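Aitken Testing Office: revised guidance on regression runs takes effect in August. Please read all the posts in this thread.

Teams in Jarkholm and Skoldale will limit each nightly run to 200 cases. Longer suites should be split by module.

A test that fails on 2 consecutive nights must be reported as a defect. Re-running it until it passes is no longer accepted.
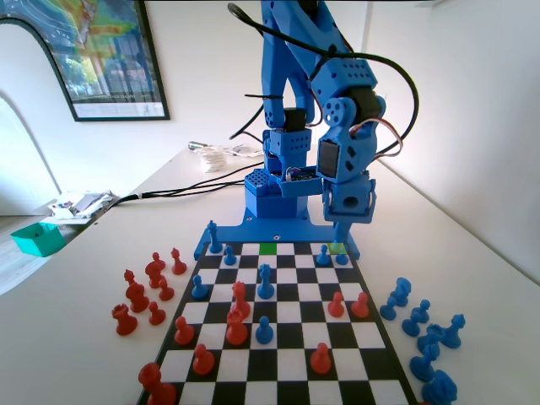

Posted by Teguh Tuhumury, Aitken Testing Office

Requests for exemption should be sent through Venanum before 4 pm. Replies will be posted there.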